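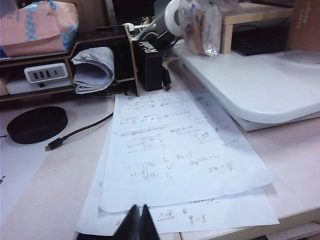

Leave the formulas until last, Euan Halliday advised, and begin with whatever has a date on it. The office had received the same advice in writing, and it was entered in the record of the inventory as received.

The inventory was conducted under the regulations of the Mosside Institute, which require that the desk of any departed member be listed in full before the room is reassigned. The member in question had been engaged on the Ornero calculation. She had gone out on the morning ferry in July with one suitcase, and she had left the Institute no address beyond the word Lurkik, which the registry could not find on any chart in its possession.

I was appointed to make the list. I had not known her except by her handwriting, which came down to the registry each month in the margins of forms that had no margins to spare.

The papers were taken first. Two sheets, white, the upper one lying askew on the lower. Notes in blue-gray ink, with a line ruled by hand beneath them. Below the line, two formula blocks, each opening with the letter W. A small box, drawn and crossed by a diagonal. Some Chinese characters toward the foot of the lower sheet, one of them underlined. I do not read Chinese, and the regulations make no provision for an inventory clerk to guess. I entered them as "characters, few, not translated."

The regulations ask next for the condition of each item. There are 2 approved terms, "complete" and "incomplete." I considered the sheets for most of the afternoon. The ledger held 3,672 entries before mine, and in none of them had a clerk declined to choose. I left the column blank and proceeded to the organizer, where a roll of papers had been pushed into a compartment and curled out over the shelf. I listed it as one roll. To unroll it would have required a separate authorization.

At four o'clock I turned to the cables.

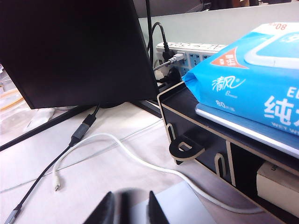 Every cord must be followed to its end before it is written down, according to the note that reached me from the registry that evening, and any cord whose end could not be found was to be held over to the following session.

I complied as far as I was able. The white cable crossed the desk in a long arc, and its plug lay loose on the surface. I followed it to the right, past the black organizer. At the power strip a gray cord had been plugged in beside a thick black one. The monitor I entered as "one, large, black." A thin pale cable lay so nearly the color of the desk that I had leaned over it twice before I saw it, and I was obliged to renumber the page.

It was while renumbering that I understood the difficulty with the room. The list was intended to establish what she had left. Each line I wrote appeared to me to describe a person who expected to be back after lunch.

I submitted the inventory with the condition of the two sheets unstated. It was returned with a request for the missing term. I submitted it again in the same form, and enclosed a receipt from the MacBrayne office at the harbor, which confirmed that her passage had been booked in both directions and that the second half was unused.

The registry replied that the receipt was not an item found on the desk and could not be admitted. The room, however, was not reassigned that summer. On the first of each month I was sent to verify the list. I read it aloud at the door, beginning with the papers, and signed beneath my own name from the month before.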